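20 February 2023

Cleared the refrigerator before defrosting. The bottom drawer had ice under the runners again and would not close the last inch. Pulled both drawers, washed them in the tub, and left them on edge against the radiator. Compressor off at 7:16, noted on the card taped inside the cabinet door where I keep the readings.

Vegetable storage is the part that needs a decision. Since October I have been keeping everything in the left drawer without separation, and the result is uneven. Peppers soften at the shoulders first. Eggplant pits wherever it touches the back wall, where the temperature drops below what it tolerates. Squash does not care either way and takes up most of the volume. Carola Sperling keeps hers in slider bags with the air left in and says the eggplant holds for 8 days. Mine has never gone past 3 before the skin dulls, so either her refrigerator runs warmer or she is more forgiving about skin.

Thermometer on the middle shelf read 39 before I switched off. The back wall of the drawer was 34. That is a larger spread than I expected for a unit this size and probably explains the pitting by itself. Jörg Reinholz thinks the door gasket is leaking and the compressor is overrunning to make up for it. Tested with a strip of paper at each corner. The lower hinge side let the paper slide out with no drag. Wrote to Engelhardt for a replacement gasket and included the model number from the plate behind the kick panel. They quoted 30 dollars plus shipping for the last one, which I thought was high, and it lasted four years.

Lakshmi Raju came by at noon to return the cooler and took the milk and the open jars with her for the night. Everything that can stand room temperature stays on the counter. The cheese went to Ching-wen Yuen downstairs. I owe both of them shelf space.

Rules for the trial, written down so I don't change them halfway:

- one large clear bag with a slider, closed but with air left in
- a paper label in the bag with the date it was filled
- nothing washed before it goes in
- bag in the front of the drawer, clear of the back wall
- check the skin each evening, press with a thumb, write down the result 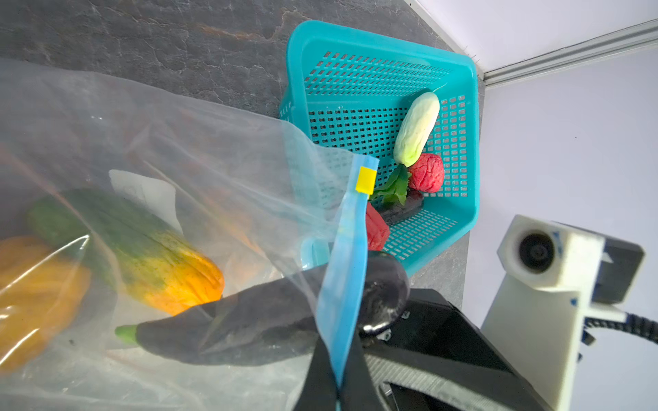 The weak point is the slider. On the last box I bought, the tab ran off the end of the track on two bags and would not seat again. If that happens during the trial I will fold the top over and use a clip, and mark the reading as a different condition.

I have no comparison for the squash, and it would outlast the test in any container, so I will leave it out of the results. The eggplant is the one that matters. Pepper is secondary. If the eggplant is still firm on day 8 I will concede the point to Carola and stop buying the paper produce sacks.

Ice released from the back panel at 4:20 with a pan of hot water on the lower shelf and the door shut. Two towels, both soaked. The drain hole was blocked with something that looked like onion skin. Cleared it with a pipe cleaner and ran a cup of warm water through; it reached the tray underneath in a few seconds.

Power back on at 6:05. Dial moved from 4 to 3. Will read the shelf and the back wall before bed and again before work, then put the drawers in.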